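Old tower for the choir archive: repair or buy new?

Started by skostari_alto, 12th August

skostari_alto
Hello all. I keep the sheet music archive for our choir in Skistwood. We have 942 scores scanned and they all live on one old desktop computer. In June it began to shut down by itself when I open the big files. Lleucu Bowen, who sings next to me, thinks I should throw it away. I would like to keep it if this is reasonable.

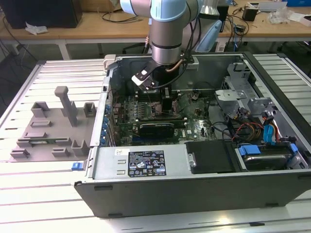
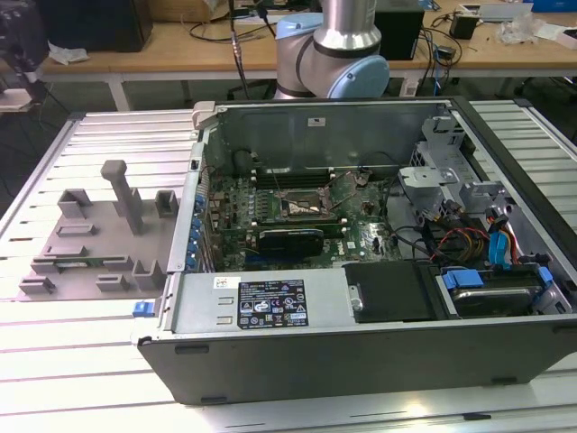
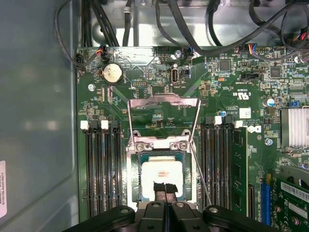 My questions
1. Is it worth to put money in a machine this old?
2. Where should the scans be while I decide?
3. How do you name your files? Mine are a mess.

Thank you for your patience with my English.

pagewright
Question 2 first, please. Copy everything to an external drive tonight, before you try any repair. Then a second copy in another house. I lost a parish newsletter archive once and I still think of it.

Jarnel_tenor
Agree with the backup. For question 1, I would not spend anything. You only need to store scans and print them, and a used laptop does this fine.

dwynwen_i
I don't agree with Jarnel. A shutdown with big files can be only dust and heat, or the power supply. Clean it first, this costs almost nothing. On that type you can get at everything once the side panel is off, and a laptop is not so friendly. Also the coin battery on the board is cheap to change. It will not cure the shutdowns, but if your clock is wrong then your scan dates are wrong too.

Jarnel_tenor
And after the dust, then what? The next part fails in winter, one week before the concert. I have seen this with our own choir.

dwynwen_i
Then she has her backup and she buys the laptop in winter. I don't see what is lost.

skostari_alto
The clock! Yes, it is always wrong after the holidays. I believed it was me.

shih_scores
About the names. We have 1007 pieces and we use composer, title, voicing, then a number, always with four digits. So 0966 and not 966, or the list will sort in a strange way. No accents and no spaces. Write the rule on a paper and tape it inside the cupboard, because the next librarian will not ask you.

pagewright
I would put the number first. Singers ask for "the green folder, number 95" and never for the composer.

shih_scores
In our choir they ask for the composer. But if your folders have numbers on the back, okay, number first.

skostari_alto
Our folders have numbers, so I take the number first. The copy to the external drive is running now, it says three hours. On Saturday I will clean the inside with a soft brush and change the battery.

Dwynwen, do I need to take out the memory also, or I leave it?

dwynwen_i
Leave it for now. Unplug the power cable before you open, and wait a few minutes. Tell us what you find.

Jarnel_tenor
I still say laptop. But good luck with the brush.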